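December, still dark, kettle on

Budget form has to go in by noon and I have barely started it. Well. Started it three times. Form wants everything under "capital" or "consumables" and won't let you type in the gap between, and half of what I need lives in the gap. Is a gripper finger capital? It wears out. Is a mug? It breaks, but it'll outlive the finger if people are careful.

So writing it down here first, the way it is in my head, then I'll chop it up for the form.

What we've got now is two arms on the kitchen bench and the kit that goes with them. What we want is a second bench the same. Same is the word I keep underlining. Every time we let a thing drift from the first bench (a different lamp, a different table height, somebody's nicer plates) we lose days working out whether the trouble is the arm or the plates. So I want to buy dull and I want to buy matching.

Quotes in so far: Branora for the arms, Drekis for grippers and fingers, Avcı for the mounting, cabling and the install visit. Stistier is what we're calling the second bench because the form needs a project name and that one was free. Don't ask.

Went and stood at the bench before anyone was in, coffee in hand, with the Branora quote on the clipboard. 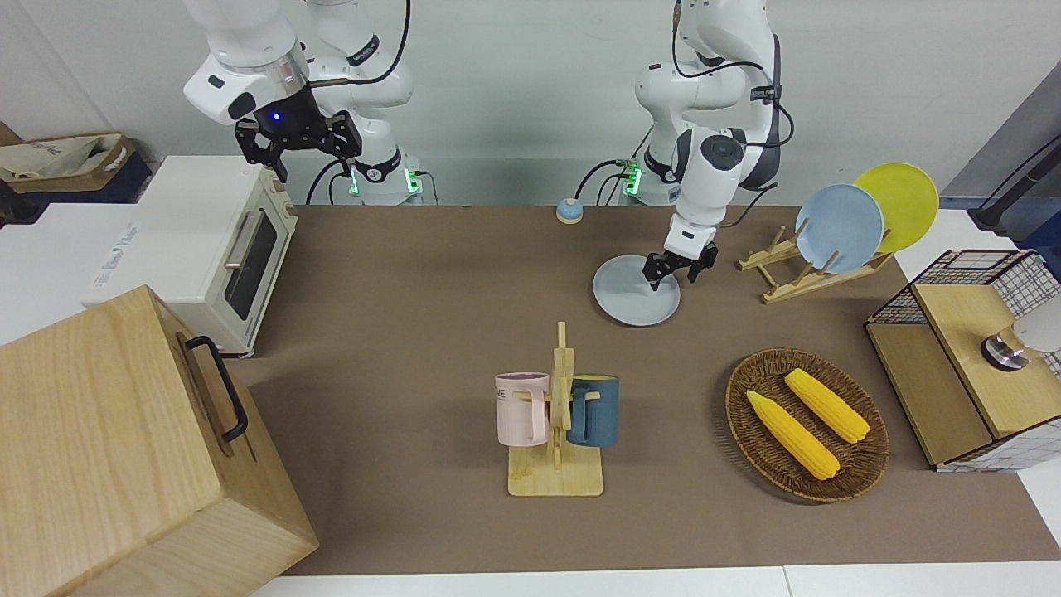
Vol. 3, p. 16

First thing I wrote on the quote - wall clearance. The bases are right up near the wall at the back and that's how I'd do it again, you get the whole front for the work, but the cables have to go somewhere and Branora's drawing shows them coming out of the back as if walls didn't exist. Need to ask for the side exit version. If there is a side exit version. If it's extra, where does that go on the form. Capital, I suppose.

Second thing, looms. Loops of cable along the arms are the part I'd never have budgeted for first time round. They go. They always go, at the joint that bends most. Avcı want 418 a set for replacements, fitted, and I swallowed a bit of toast the wrong way when I saw it. But I've also tried doing it ourselves with the cheap stuff and zip ties and lost a fortnight. Put down two sets. Then crossed out, put down one set and a note saying why two. Then put back two. Leave it at two.

Third, grippers. Two black fingers each side, nothing clever, and they cope with a plate rim well enough that I'm not going to be talked into the soft ones again. Drekis rang up specially about the soft ones. Very nice demo video. All of it strawberries. We do plates and mugs and corn.

Household list, which the finance people will laugh at and I'd like it on record that these are the things that hold us up when they go missing:

mug tree, wooden, same as now
mugs - one pink, one dark teal, plus spares, and the spares must be the SAME mugs
dish rack, wooden
plates, pale blue, yellow, grey
wicker basket
corn cobs
call bell with blue top
toaster oven, cream, door handle along the door not a knob

The toaster oven is the one I'm worried about. Kitchen shops change the range every spring. If ours goes off sale we either buy the last few now and store them, or live with a different handle on bench two, and then we're not matching are we. Store them where though. The cupboard is full of the boxes the last lot came in, which I have been told to keep for the warrenty.

Could get two now out of this year's consumables. Is a toaster oven a consumable? I'm going to say yes and see if anyone notices.

Later, gone ten

Did the sums on hours. The thing I want to argue is that the second bench doesn't double the output, it more than doubles it, because at the moment every bit of fixing stops everything. With one bench, loom goes, everyone sits down. With two, you move across. I've no lovely graph for this. I've got the log book, and the log book says it on nearly every page in my handwriting which gets worse as the year goes on.

Target for next year is 1000 clean runs of the putting-away job. Put that in the box marked "measurable outcome". Wanted to write "clean by whose standard" after it but there's a character limit. For us clean means no hand in the way and nothing chipped. Have not told the form this.

Lead time from Branora is 16 weeks. From order, mind, and the order can't go till the form's approved, and the form gets read in January if they're quick about it. So arms in late spring at the very best. Then Avcı for the install, and they won't book a date until the arms are physically in the building, which I understand and also hate. So that's summer. So the outcome of next year's budget is realy the back half of next year. I ought to scale the target down. I'm not going to scale it down.

Leasing? Looked at it. Branora do a lease with the arms swapped if one fails, and the monthly figure looks gentle until you notice it doesn't include the grippers, and then that Drekis won't lease at all. So you'd have leased arms with bought hands on. Finance would love that conversation. Also you can't drill anything you've leased, and we drill things.

Second-hand? There was a pair going in the autumn, no controller history, collected from wherever. Tempting price. I said no and I've been second-guessing it ever since, mostly at night. The trouble with second-hand is you're buying someone else's wear and there's no column for that.

Lunch, sort of (crisps)

Form is open. Got as far as page two and it logged me out. Back to the bench to check the things I'd written down from memory, tape measure this time. Post on the mug tree, pegs, width of the rack slots. The left arm has its gripper pointing down at the rack, which is the bit of the job where reach matters most, so that's the distance that decides how wide bench two can be. Everything else can move a bit. The rack can't.

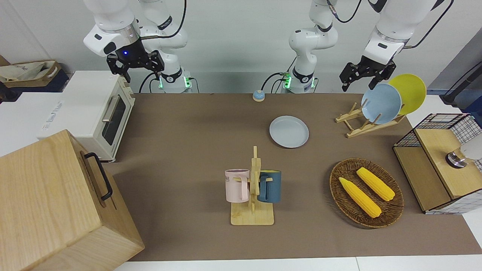
Avcı said on the phone that we had the order backwards and should buy the table first, bolt it down, let it settle, and only then sign for arms, since in their experience most of the call-outs they get are for tables and hardly any for robots. Then they said a heavier frame would cost less than a single one of our loom sets over the year, and did we want a price. Yes. Obviously yes. Why was that not in the first quote.

So now there's a table line. Table, bolts, somebody to lift the floor tile. It goes in above the arms. And in fairness it can be bought out of this year's money if I get the order in before the shutdown, which helps with the summer problem, because at least the bench would be there waiting. We could set out the rack and the basket and so on and get the lamps right with no arms on at all. Good use of a dead spring.

Also asked Avcı about the cables and the wall while I had them. There IS a side exit. Branora just don't draw it. Same price, you have to ask by part code. Wrote the part code on my hand and then washed up. Will ring again.

Quarter to, panicking slightly

Cut list, in case they send it back and want less:

first to go - the spare toaster oven
then the second loom set (I'll fight)
then the training day at Drekis, which nobody wanted to travel for anyway
never to go - matching grippers, the table, the install visit

If they cut one arm I'd sooner have nothing. One arm on a bench is a different job and we'd be writing everything again from scratch. Put that in the notes box in politer words.

Things I've forgotten and will remember at three in the morning: insurance. Extra sockets? The sockets are a building cost, not ours, somebody told me that, I can't remember who and it isn't in an email. Put them in anyway and let them be crossed out by a grown-up. A second bell. A box of spare fingers from Drekis, they come in bags and the bags vanish.

Noon extended to five, it says, for "technical reasons". Meaning the form logged everyone out. Could have had a proper lunch.

Sent at ten to five. Capital column, arms, grippers, table, install. Consumables column, looms, fingers, mugs, plates, corn, one toaster oven. Total at the bottom came out in red but it still let me press the button.

Tomorrow: part code. Ring Branora before they go off for Christmas. Buy corn.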